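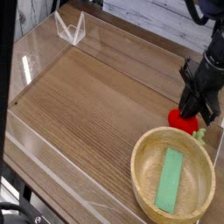

Maso Manipulation Software: Interim Progress Report
Submitted to the Doucet Fund, 17 Sep 2019
Prepared by Imani Haverford, Software Lead

Work since February has centered on the grasp planner and the controller that carries out its plans. The planner now accepts soft objects as well as rigid ones. Test items include a plush strawberry and a flat green block, both used with a shallow wooden bowl.

The controller was moved to the Orkau message layer in the spring. The change required new timing checks, and 355 logged runs were repeated under the new code. The full log now holds 2243 runs, of which 1020 have been reviewed by hand and labeled by outcome.

Perception remains the weaker part of the system. Glare from the clear side walls of the work area produces false edges in the depth estimate, and the bowl rim is at times merged with the object above it. Ignacio Oyelaran is testing a mask for the wall regions.

Three items are open for the next period: release of the replay tool, a written test plan for place motions, and the transfer of labeled logs to Jorance. No change to the budget is requested.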